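About Driltgate Skills Centre

Driltgate is a teaching and planning centre for robot-assisted surgical training. We help hospitals, colleges and private training providers decide what equipment to buy, what it will cost to keep running, and in what order to buy it. We also run our own bench programme, so the figures we give clients come from equipment we use and maintain ourselves.

The centre occupies one level of a light industrial building on Jokside Road. Ashwin Amin founded it after 11 years in biomedical equipment procurement and is still the director.

What we do

Most enquiries start with a quote from a supplier and a question about whether it is reasonable. The purchase price is usually the best documented part of a quote. Instrument life, tissue pads, suture stock, cabling, floor loading, technician hours and software renewal are often left to a later conversation, by which time the capital has been approved and the operating budget has not. We prepare a single schedule that carries all of these over the planned service life of the equipment.

A standard planning engagement covers:

Needs statement. Number of trainees, hours per trainee, tasks to be taught, and whether sessions are teleoperated, automated or both.
Space and services. Bench positions, power, network, lighting and cable routes.
Capital schedule. Arms, instruments, cameras, control computers, furniture and spares.
Consumables schedule. Pads, sutures and replacement instrument tips, costed per session.
Staging plan. What to buy in the first year, what to defer, and the conditions for releasing the deferred items.

The needs statement is signed off before we look at any supplier's catalogue.

How we cost consumables

Consumables are the line most often underestimated. A pad is costed by the incision and a suture by the throw, including abandoned throws. Our current allowance is $28 per pad and 400 pads per year for one bench on full programme. Clients running short introductory courses can work from a lower number. Clients collecting data for automation work should expect a higher one.

Instrument tips are written down by logged use. Our Plumska log held 651 suturing sessions at the last review, and the replacement intervals in our schedules are taken from it. Where a supplier publishes a different interval, both are shown and the client chooses which to budget on.

Cabling and furniture

We carry a separate line for cabling, mounts and furniture, set at $3895 per bench. It was formerly included under installation, where it was difficult to track and was regularly overspent. The line covers desk frames, cable lengths, strain relief, monitor stands and seating. Cable slack is to be coiled and hung from the desk frame — this is written into the specification, along with a minimum clearance between cables and chair casters.

Suturing and the bench area
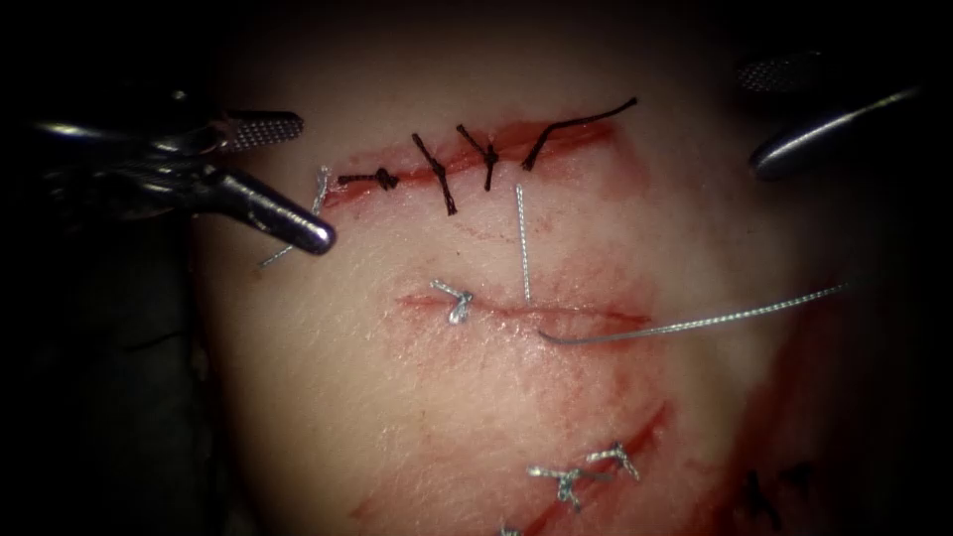
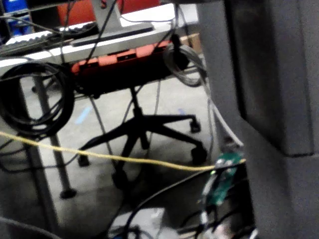
Our programmes

Kartha is the shared purchasing programme. Member sites pool their orders for pads and sutures twice a year and receive a common price. The next order closes in August. Membership is open to any site with at least one working bench and does not require the use of our planning service.

Plumska is the bench programme described earlier. Its session records are available to planning clients in summary form.

Independence

Driltgate does not sell equipment and accepts no commission from suppliers. Planning work is charged at a fixed fee, quoted in writing before the engagement begins. Loan equipment is accepted for evaluation only, and the loan is declared in any report that mentions it.

Working with us

Bench visits are by appointment, Tuesday to Thursday. Please send your floor plan, your expected trainee numbers and any quotes already received at least one week beforehand. Closed shoes are required at the benches. Parking is at the rear of the building, off the laneway.

Page last reviewed Jun 28, 2025.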